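1/ I finally sorted the sock drawer, nine years overdue, and I want to tell everybody about darning! One evening in December and I was hooked. 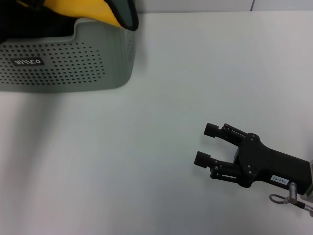 2/ You weave over the hole, then under, then over again (go slow on the first row) and suddenly there's a heel. I used Firkik wool in the loudest orange they had.

3/ Five pairs saved so far. My Orozco hiking socks have 1,657 miles on them and they're going back out!

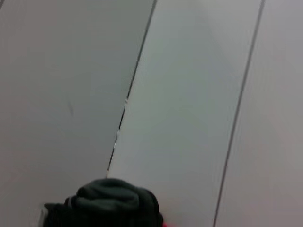

Dark gray, all folds and wrinkles.

4/ Leave a tiny loop at the end of each row so the patch can stretch.

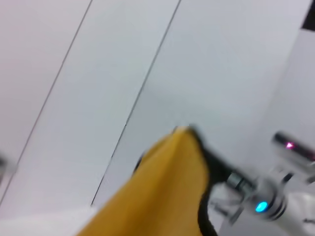

5/ Next up: elbows. Send me your worst sweaters, I mean it!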